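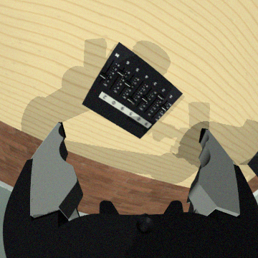
Black slider controller on the desk

Small Room Recording > Gear and Setup > Do you still mix with faders?

efahy_cuseck
Moving my setup into a smaller room and trying to decide if a fader controller earns its place on the desk. I do voice work mostly, plus a bit of acoustic guitar for friends. Right now I mix with a mouse. It works but my wrist is sore after a long session and I keep fiddling with one track while ignoring the others. Budget is $200 and I would like to spend less. No motorized stuff needed. Anyone gone from mouse to faders and stuck with it?
Eoin

kinyua_k
Yes, four years now. For voice work you want to ride the level while you listen, and a fader is the right tool for that. I do a first pass with my eyes shut, one finger on the narrator, and write the automation live. Then I fix the bad spots with the mouse. Takes me half as long as drawing it in.

Get one with long travel if you can. The short ones are touchy near the top, where you need the control.

rcarroll
Going to disagree. I bought one, used it for a month and put it in the closet. Without motors the fader doesn't know where the track level is. You switch banks, touch a slider, and the level jumps. Then you undo and start over. If it's voice and one guitar you have maybe 2 tracks that matter. Learn clip gain and spend the money on a better chair or some panels for that small room.

kinyua_k
The jump is a settings problem. Look for "pickup" or "soft takeover" in your software. The fader does nothing until it passes the current value, then it grabs. Mine has been set that way since the first week.

rcarroll
I know what pickup mode is. Hunting for the level with a dead slider is just as annoying as the jump.

gnimh
Both of you are right depending on the job. I don't switch banks, so it never comes up. Fader one is voice, next is guitar, next is room mic, last one is headphones. I put tape under them and wrote the names on it. The printed numbers on mine are tiny and I can't read them in lamp light anyway.

Eoin, what software are you on? Some of the cheap controllers are a pain to map.

efahy_cuseck
Varkaditz, the paid version. I haven't updated it since June because I was in the middle of a job.

gnimh
Update it before you buy anything. The old version only let you assign one control at a time, and you had to save the map by hand or lose it when you closed the project. The new one has a learn button. Click the fader on screen, move the one on the desk, done.

aoife_mg
Adding a vote for used. I got an Amini from a school that was clearing out its music room, $39 with the cable. One slider was scratchy. I worked it up and down for a few minutes with a little fader lube and it has been fine. Don't use regular contact cleaner on them, it strips the grease and they feel awful afterward.

Also measure your desk. Mine is shallow and the keyboard ended up on a pull-out tray.

rcarroll
Used I can live with. At that price put it in the closet with mine if you hate it.

efahy_cuseck
Thanks all. Rónán, the panels are a fair point and I'll probably do those too. I get a ring off the bare wall behind me.

Found a used Jotley nearby for $101, long travel, no power supply. Does it run off USB alone?

kinyua_k
It does if you plug it straight into the computer. Through an unpowered hub mine would drop out every so often. $101 is a bit high without the box, I would offer less.

aoife_mg
Ask them to send a video of every fader moving a meter on screen. Dead spots don't show up in photos.

efahy_cuseck
Will do. Updating Varkaditz tonight and I'll message the seller after that.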